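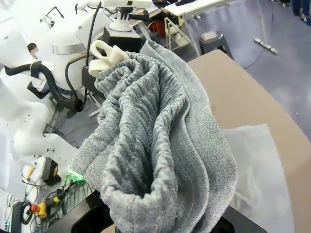
Laundry and Clothing Care: Frequently Asked Questions

By Parviz Heydari for the Juvden household advice pages

Do I need to wash sweatpants after every wear?

Mostly no. If you sat on the couch in them, hang them up and wear them again. If you ran in them, wash them. The "wash after each use" advice is popular with people who sell detergent, and I'd weigh it accordingly.

Does cold water get clothes clean?

For everyday dirt, yes. I was doubtful and ran my own loads cold from December on. Shirts, socks and knits came out fine. Kitchen towels did not, and cooking grease on an apron laughed at it. Those still go in warm.

Is fabric softener worth buying?

I don't think so. It leaves a coating that makes towels worse at the one job they have. It does make a fleece feel nicer for a day or two. If you like the smell, that's your money.

What about vinegar?

A splash in the rinse can help with a stale smell. It will not strip years of buildup or brighten whites, whatever the video said. Never use it along with bleach. The mix gives off a dangerous gas.

My drawstring keeps disappearing in the wash. Any fix?

Tie the ends in a loose bow before the load goes in. If it's already gone, pin a safety pin to one end and work it back through the waistband. There are gadgets sold for this. The pin is cheaper.

Should I fold sweats or hang them?

Fold. A heavy knit on a hanger can stretch where it hangs, and the bump never quite leaves. Hold the pants by the waistband first and let the legs drop straight — it saves you chasing wrinkles later. 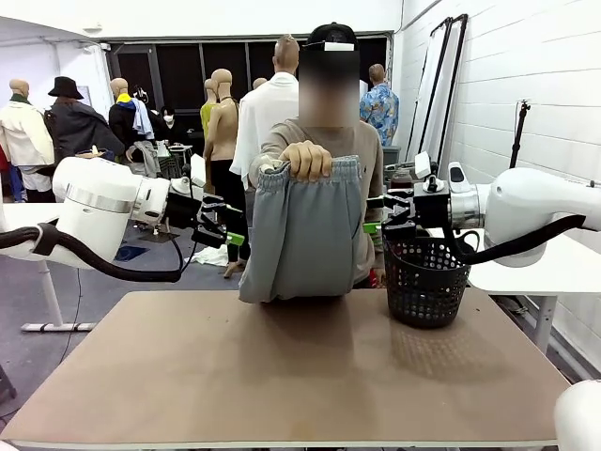

Light gray sweatpants held up by the elastic waistband.

Why do my gray clothes pill so fast?

Rubbing, mainly. Turn them inside out, keep them away from jeans and zippers, and don't pack the drum. Cotton and polyester blends tend to pill more, and no "anti-pill" label has yet convinced me otherwise. A fabric shaver works, but each pass takes a little cloth with it.

How much detergent should I use?

Less than the cap suggests. Try 2 tablespoons of liquid for a normal load and see whether you notice a difference. I didn't.

Are laundry sheets any good?

They're light and easy to store. On mud and grease I found them weak. I'd want to see a proper side-by-side test before paying extra, and the ones I've read were written by the sellers.

Can I skip sorting?

With old, faded clothes, sure. With anything new and dark, wash it alone the first time. Color catcher sheets come out of the machine tinted, but that only shows they caught some dye. It doesn't tell you how much they missed.

Do you take questions by mail?

Yes. I answer them on Thursday, and I don't recommend products for pay.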